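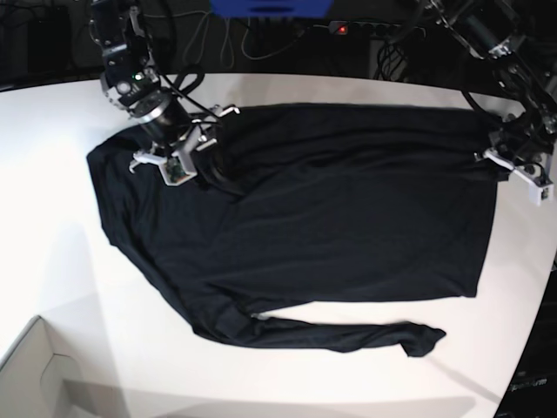

Lockyer has spent most of January trying out gripper fingers, and the results are in, more or less. The small automation shop in Braltley ran two finger sets against each other on clothes folding, the job customers keep asking for and the one that breaks demos. Test piece was a plain black long-sleeved shirt on a white tabletop, two arms, one gripper on each side of the shirt's top edge. Matte black is the tough one. Folds hardly show up in it, only soft highlights along the creases, and the software has to find a shoulder in all that.

Total count: 970 tries. Rigid fingers first, then the softer set with a thin rubber pad on the tips. Same arms, same controller, same table. The shop says 826 of those tries ended with a fold it would call good, meaning both sleeves in and the hem within an inch of square. The padded set did better on thin fabric and worse on cuffs, where the pad tended to drag the second layer along with it.

"We went in expecting the pads to win everything," said Ye-ji Ham, test lead. "Cuffs were a mess. You grab one layer and get two."

Print this article

Sleeves were the other headache. A sleeve that lands flat under the hem is easy enough to pick up. One that twists on the way down has to be found again from above, and the wrist camera loses the cuff opening about as often as it finds it. Ham's group ended up adding a short pause and a second look before each sleeve grab. Slower. Fewer misses.

Controllers got a look too. The shop swapped its regular unit for one from Vasmont partway thru the month and reran the first block of shirts. Grip force held steadier, Ham said, but the two arms drifted out of step on long pulls, enough to skew the shirt when it was stretched between them. The old unit went back in after 187 tries. Vasmont has been sent the logs and a fix is promised, no timing given.

Sławomir Duda handles the hardware side and was blunter about it. "If one arm gets there early the cloth goes crooked and everything after that is junk. I'd take a weaker grip and good timing any day."

Not everyone on the floor agrees. Myrtle Pennington, who worked in a commerical laundry before joining the shop, wanted more force, not less, for heavier stuff. Her list for the next round: work shirts, hoodies, kitchen aprons. Towels too if there's time. She also wants the shirts washed between blocks, which wasn't done this time around. New cotton slides different from cotton that has been through a dryer, she said, and a laundry only ever sees the second kind.

Cost is part of it. A pair of padded fingers runs a bit more than the rigid pair and the pads wear out. Duda's crew changed them 3 times over the month. The shop wouldn't give a price per set, saying the supplier deal is still being worked on.

Next up is a camera comparison — overhead against wrist-mounted against both together — set to start once the Vasmont logs are sorted out. Chang-ho Sung will run that one. He said the dark fabrics stay in, along with a white shirt on the same white table, which nobody in the shop is looking forward to.

A short write-up goes to Draluvia, the uniform rental company paying for part of the work. Draluvia's Ok-hee Yeom said the firm has not decided on buying anything. "We want to see hoodies," she said.

Lockyer plans to let visitors watch the camera tests, mornings only, starting at 9. Call the front desk first, space is tight and their may be a wait.

E-mail this article | Print this article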